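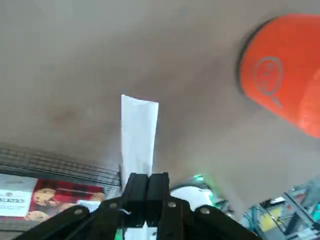 About Zikeva

Zikeva is a dry grocery wholesaler. We supply independent shops in country Victoria and southern New South Wales: general stores, milk bars, caravan park kiosks, roadhouses and a few pubs that keep a shelf of basics behind the bar. At present we deliver to 290 of them.

Most of our customers order in small amounts. A general store in a town of a few hundred people may want six tins of tomatoes, two bags of self-raising flour and one carton of long-life milk, and it may want them every week of the year. The larger wholesalers are set up for pallets. We are set up for part cartons, and our prices, picking and delivery runs are all organised with that in mind.

How we started

The business began in Wangaratta as Platier, a biscuit and confectionery run with one truck and a leased shed near the railway line. Platier sold to milk bars off the back of the truck. The driver carried stock, the shopkeeper came out and chose what was needed, and the invoice was written up on the footpath.

Shopkeepers kept asking for other things. Tea and sugar came first, then tinned goods, then cleaning products. After a few years biscuits made up less than half the load, and the truck was no longer big enough for people to choose from. Orders moved to the telephone and the stock moved indoors.

The name changed to Zikeva when we took over the range and customers of Polishchuk, a family wholesaler in Albury whose owners were retiring. Polishchuk had looked after the Upper Murray for a long time and knew the roads, the shops and which ones closed for lunch. Several of their drivers came across to us. We kept their order form for two years after the takeover, until customers told us they were ready to change.

What we stock

Our current list has 3871 lines. It covers tinned and packet food, flour and baking, cereals, snacks, drinks, pet food, household cleaning, paper goods, batteries, matches, firelighters and a small range of hardware. We don't carry chilled or frozen goods. Our customers generally have a dairy run and a frozen supplier already, and we would need a different fleet.

New lines come onto the list twice a year, in March and September. A product stays if at least nine shops reorder it within the half. If it doesn't reach that, we clear it at cost and it comes off. Seasonal lines such as Christmas puddings, hot cross bun mix and insect repellent are handled separately.

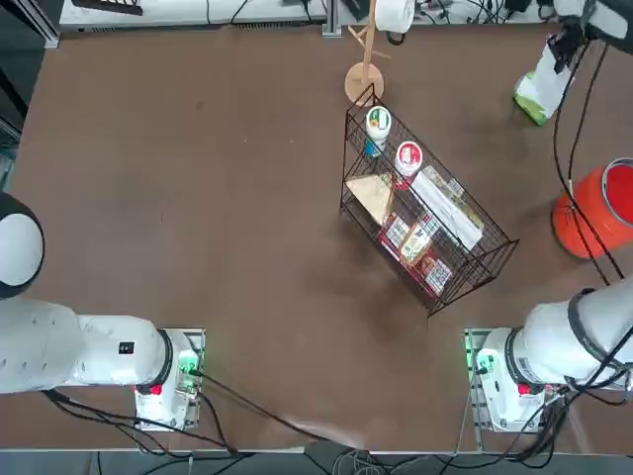

We also stock goods from small producers in the region, including honey, relish, pasta, muesli and soap. These are bought outright and not on consignment, so the producer is paid whether or not the stock moves. Producers who want to be considered should send a price list and a sample of each product in its retail packaging. Barcodes are required. We can explain how to get one.

Part cartons and minimum orders

The minimum order is $180 before GST. Any line can be ordered in singles, threes or sixes, except for bagged sugar over five kilos, firewood and bulk dog food, which are sold by the bag or bundle only. There is a small handling charge on singles. There is none on threes, sixes or full cartons.

Orders can be placed by phone, by email or through the online form. Phone orders are taken from 7 am to 3 pm on weekdays. We still accept faxed orders from a handful of stores where the mobile signal is poor and the internet drops out, and we have no plan to stop.

Deliveries

We run 11 delivery routes. Each shop has a fixed day and a two-hour window. Drivers bring stock inside to wherever the shop wants it, check it off with whoever is on the counter and take away flattened cartons from the previous delivery.

Routes in the alpine area change in June and go back to the usual timetable in October. Customers at Dinner Plain, Harrietville and Mount Beauty are sent the winter timetable in May. Where a road is closed by snow, fire or flood we hold the order and ring the shop as soon as we have a time. During long closures we have met shopkeepers at the road block or sent stock in with other carriers — please keep your contact number up to date so we can arrange this.

Shelf planning

Small shops often have awkward space: a deep chest-high counter, a corner that used to be a post office, a wall with a chimney in it. Through our Wullix service we help customers work out what to put where. We visit, measure up, look at twelve months of your orders and send back a drawing of each bay with the lines marked in. The first visit is free for shops that have been with us for a year or more.

Wullix started as a favour for a store in Corryong that was rebuilding after a kitchen fire. Other shops heard and asked for the same. It now takes up most of one person's week, and longer before Easter and the summer holidays, when the lakeside and river shops change their displays over.

We don't accept payment from manufacturers for shelf position. If a drawing puts a product at eye level, that is where it sells best for shops like yours.
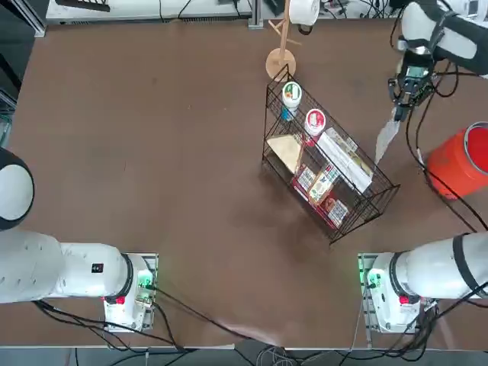 Working here

Our warehouse and office are on the same site in Wangaratta, with a smaller depot in Albury. Most people start in picking and packing and learn the range there before moving to ordering, accounts or driving. A forklift licence is useful but we pay for the training if you don't have one. The early shift starts at 5 am and finishes at 1 pm.

Jobs are listed on the noticeboard page and in the local paper.

Opening an account

New customers need an ABN, a street address we can reach with a rigid truck, and two trade references. New businesses without references can open a prepaid account and move to 14-day terms after three months. Ring the office or fill in the account form, and we will let you know which route you would be on and the first available delivery.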